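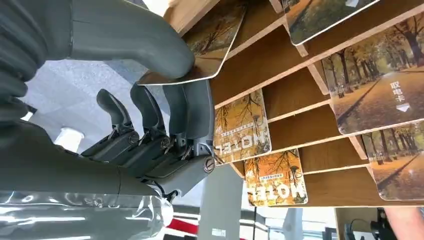
When does the Hudham language café start again after the summer?

We start again in September, at the usual hour of half past six in the evening, and we finish at eight. The door on the car park side is open from a quarter past six. Tea is ready a little later, depending on who has the key to the kitchen.

Many of you wrote to ask if you must register again. It is not necessary if you came in the spring. New people should send a short message with their name and the languages they speak, and also the ones they would like to practise, even if it is only a few words for now.

We have four tables this autumn: English, French, Norwegian and Vietnamese. Jacqueline Delorme continues with the French table. She asks that people who come to her table do not bring a grammar book, as last spring the whole evening went to the subjunctive. Kerstin Bakke will have the Norwegian one, and Thảo Lại is starting the Vietnamese table, which is new for us. She would like to begin with food and family words, and leave the tones for the second evening, when people are less shy.

The Bengali table must wait until Mahfuz Gazi is back from his long visit to his parents. He hopes for November.

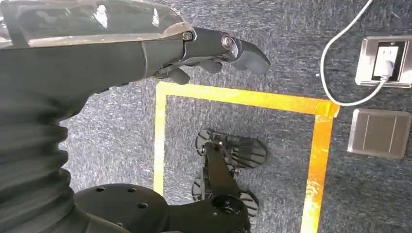

Small changes to the evening

In the spring we changed tables every twenty minutes. Some liked this very much, but several beginners told us that they had only just found their courage when the bell rang. From September we change one time only, at a quarter past seven. You may also stay where you are the whole evening.

Please try to speak the language of the table, also when you ask for the milk. If a word is missing, say it in another language and somebody will help. We do not correct each mistake. If you want to be corrected, tell the person next to you at the start, because most people are too polite to do it without being asked.

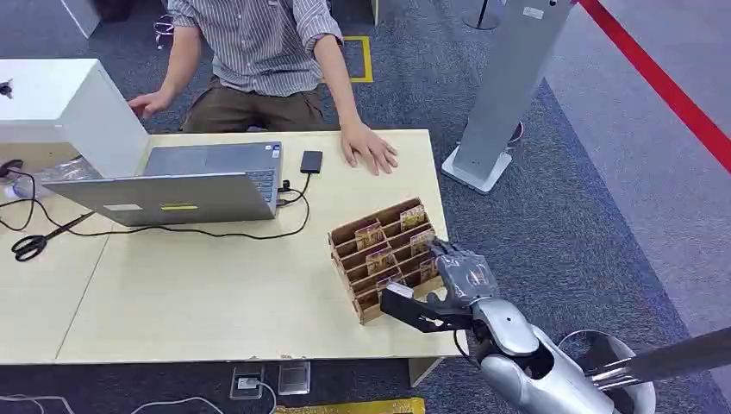 Books to borrow

The lending shelf has now 278 books, with some 57 of them for children. Shahnaz Selvanayagam has put them in order by language and then by difficulty, with a coloured dot on the back. Green is the easiest. You can keep a book for four weeks, and longer if you write it in the notebook.

We are still looking for easy crime stories in French and for any Norwegian dictionary printed after the nineties. Travel guides we have enough of, thank you.

Shared 4 times | 2 comments

Search this site Enter keywords Go

Contact the editors | © Hudham Language Café | Back to top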